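Dretberg slip

The Dretberg slip is a fault in two-fingered grippers with soft pads, where a light packet slides out of the grip while the machine still believes it is holding on. I've looked after this page on the Pindbridge wiki since the fault got its name, and I still get messages about it most months!

It was first written up at the Dretberg packing hall one May, on a line using the Duda gripper. Out of 3,298 lifts, 32 ended with the packet on the floor, and the controller (a Dareck, the older sort) logged every one as a success. Seven of those drops jammed the belt below, and one jam stopped the line until gone 4 p.m.

The cause was dull. The pads had picked up a fine film from the wrappers, and the Dareck only checked how far the fingers had closed. A thin packet and an empty grip looked nearly the same to it, so off it went to the next job.

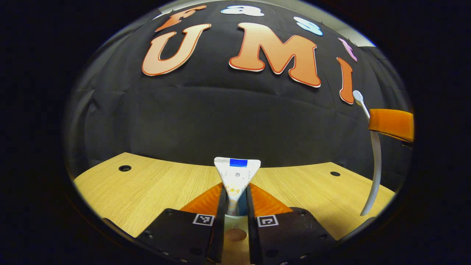
Can a tighter grip cure the slip?
Only for a while, as squeezing harder tends to split the wrapper and the film builds up again anyway.

Dretberg went for wiping the pads every 300 lifts and adding a weight check after each pick. I'd do the weight check first, personally, but the hall did both in the same week, so we can't tell which one helped more.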